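Trestum Residency for Experimental Music: questions from applicants

Who can apply?
Composers, improvisers and sound artists working alone or in groups of up to 6. Formal training is not required. Groups send one application and name one contact.

What should the application contain?
Two recordings, a technical rider and a project outline of no more than 627 words. Recordings should be WAV files at 24-bit, 96 kHz where possible. Lower sample rates are accepted for archive material.

Is there a piano?
No. The studio has a prepared harmonium, two reed organs and a percussion store. An inventory is sent with the offer letter.

Are meals and accommodation included?
Accommodation is included for the full stay. Residents cook for themselves in the shared kitchen and are paid a weekly food allowance. 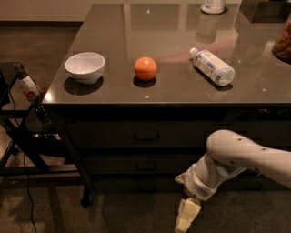
Can I use my own loudspeakers?
Yes, if they have been safety tested. Send model numbers to Hazem Slaoui before arrival. The fixed system has eight channels.

Do I have to perform?
Each residency ends with one public concert at Nuluvholm, which seats 132. Works in progress are acceptable. Installations can be shown instead by agreement with Anca Bogdan.

Who owns the recordings?
The artist. Trestum keeps one reference copy for its listening archive.

When is the deadline?
Applications for the June residency close on November 9, 2021 at 17:00.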